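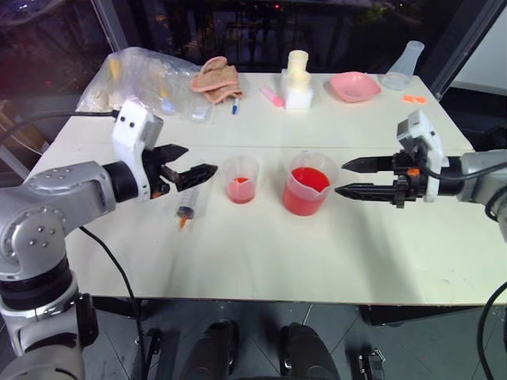
Section 4. Setting up the Flomitz base station at a checkpoint or ward post

Read section 3 first if the mast isn't up yet. Don't power the base with no antenna on it. Two sets went back to Trasach that way in January, both dead.

You need: base unit, power lead, desk mic, the grey antenna cable, post code card (from the district desk, not from the box), pen.

4.1 Power and antenna

1. Base on a flat surface, out of the sun. Leave a hand's width at the back for the fan.
2. Screw the antenna cable in finger tight. No pliers.
3. Power switch OFF. Plug in the lead.
4. Switch on. Amber light, then green. Takes 23 seconds, sometimes feels longer. Wait for the green.
5. Still amber after a couple of minutes – switch off, check the antenna cable at both ends, try again.

CAUTION: If the post runs on a generator, start the generator first and let it settle. Then the base. Same thing in reverse when shutting down.

4.2 Entering the post code

1. Hold MENU until it beeps twice.
2. Scroll to POST ID. Press OK.
3. Key in the code from the card. Letters are on the number keys, like an old phone.
4. OK again. The screen should show the post name. If it shows the wrong village, stop there and call the district desk. Do not carry on with somebody else's code, patrols get sent to the wrong place.
5. Write the code in the front of the log book. Card goes back in the envelope and the envelope gets locked away.

Note: codes for Beketti and Haruna wards look nearly the same. Check the last letter. Check it again.

4.3 Channels

The base has 32 channels. Most posts only ever use three.

Channel 1 – routine. Handovers, road reports, vehicle checks.
Channel 2 – patrols on the move.
Channel 3 – emergency only. Keep it clear.

The rest are locked from the district desk. If one shows as open on your screen, leave it alone and report it.

1. Press CH, pick channel 1, hold OK to save as the start-up channel.
2. Turn on SCAN so you still hear 2 and 3.
3. Set volume so it can be heard from the doorway. Not lower, night staff do turn it down and forget.

4.4 Test call

1. Tell the desk by phone that a test is coming.
2. Channel 1. Press the mic bar, wait a breath, then speak. People clip there first word otherwise.
3. Say: "Test call", post name, time. Let go of the bar.
4. Wait for the desk to read it back.
5. Repeat on channel 2. Do NOT test on channel 3 unless the desk has told you to.
6. Log both calls, with initials.

No answer? Check the post ID, then the channel, then the cable. In that order.

4.5 Emergency key

The red key on the front sends your post name and opens channel 3 for the desk to listen in. Hold it for three full seconds. A quick tap does nothing, it's meant to be that way.

Pressed by mistake: stay by the set, wait for the call, give the stand-down word. Switching the base off does not cancel the alert. They will still send a patrol.

CAUTION: never say the stand-down word on the air in a test. Never write it on the unit. Over 50 words were changed last time becuase one post had it taped to the lid.

4.6 Handover

Outgoing officer shows incoming officer the green light, start-up channel and the log. Both sign. Battery handsets back on charge, see section 6.

Faults and replacement parts: Tülin Kozan, Trasach stores. Post codes and stand-down words: Lemlem Beyene at the district desk, by phone or in person. Not by radio.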